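Skarkcombe Lab Automation – Progress Report to the Funder, November
Prepared by Svenja Tanner

Equipment plan, where we stand

We're in very good shape, and I'm happy to say the shopping list is shorter than the one you approved! The arm and the mobile base stay as they are. What we want to spend on now is the small stuff: fingertips, racks, and a proper stock of containers, because those decide which jobs we can take on next year.

Gripping comes first. The ribbed finger pads are a wear part, so we've asked Kakwood for spares by the set. Clear screw-neck containers with printed graduations are the main item we want to standardize on – one width, one supplier, one finger setting.

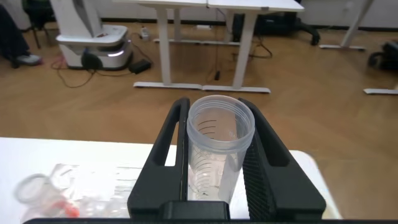
Remo Wyss would go further and order two widths from the start, on the grounds that a second finger setting costs us an afternoon now and a lot more once the routines are written. He has a point, and I've left room for it in the figures below.

Budget lines

Finger pads, 3 sets: $338
Containers, racks and glassware: $2,865
Second gripper: on hold until spring

The second gripper was my favorite line in the old plan (I still want it), but Mathias Thaler's workload estimate shows one will carry us through the next phase. Racks are the item I'd like you to look at. We're planning around clear acrylic ones with round holes, and the tube work is laid out with the rack toward the back of the table, a beaker on one side and a cup on the other, so the fingers have open space to come in wide. 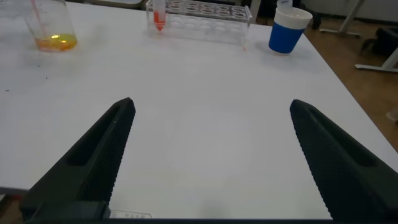
Decisions we need from you

Please confirm the container line first, as Kakwood holds its quote only to the end of the month. The pads can follow. Alois Lehner will send the revised order sheet with both width options priced.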